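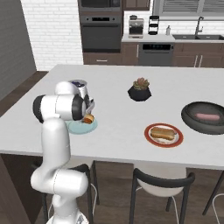

The old butter factory at Plonham will come before council again in April, and the question will be the same one as last time: what to do with a brick building that has had no tenant for 27 years. The report recommends keeping the street wall and clearing the rest. I think that would be a mistake, and a costly one for a town that has already lost its railway goods shed and both of its original bakeries.

I should say where I stand. I grew up in Stidow, and my grandfather carted cream to Plonham. I have been a member of the local history society since I moved back, and I have been through the factory on four open days. I am not neutral, but I have read the whole report, including the appendices, and I doubt many people have.

The report treats the factory as a front. It gives two pages to the street wall, with its arched windows and painted lettering, and half a page to everything behind. Yet the street wall is the least unusual part of the place. There are walls like it in most dairy towns. What Plonham still has is the receiving dock, the cool room with its cork lining, and the raised floor where the churns stood. A visitor can follow the cream from the cart to the box without being told much at all. Take those rooms away and the wall has very little to say.

The cost figures deserve a closer look as well. Repairing the whole roof is priced at $749,000. Propping the street wall, demolishing the rest and making good is priced at $378,000. On those numbers the choice looks easy. But the second figure leaves out whatever is meant to be built behind the wall, and a wall with nothing behind it needs propping for as long as it stands. Damián Escobedo, an engineer who spoke at the last public meeting, made this point clearly and it doesn't appear in the minutes.

Ilavholm is the comparison people like to raise. Its council kept the front of the Azar flour mill and put a car park behind it. I went to see it in the spring. The brickwork has been cleaned and there is a good sign. I was there for ten minutes and there was no reason to stay longer. The sign says the mill employed people from all over the district, but there is nowhere left to stand where any of them worked.

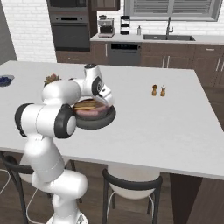
Robot arm over a kitchen island, computer rendering.

Then there are the people who remember the factory running. Hortensia Flores packed butter there for eleven years, and Nicanor Lagos kept the boiler until the last shift. Both have walked through with a recorder from the history society, and both remembered things on the spot that they had not mentioned sitting at home. Mrs Flores stopped at a doorway and named the six women who had worked on her side of the bench. I don't believe a wall would have had the same effect.

The strongest argument against me is that the society has no plan for the building either. That is fair. We have a petition with 324 names on it, and a petition doesn't fix gutters. Vlasta Vondráček has suggested doing the roof in stages, starting over the cool room, where the damp is worst. It would take longer and cost more in the end, but no single year's bill would be frightening. Council could then decide on a use once the building was dry.

I would support that, even if it meant the doors stayed closed for several more years. A closed building can be opened later. I would ask councillors to walk through the back rooms before they vote. The key is at the library, and Chiharu Kuroda at the front desk can arrange a time.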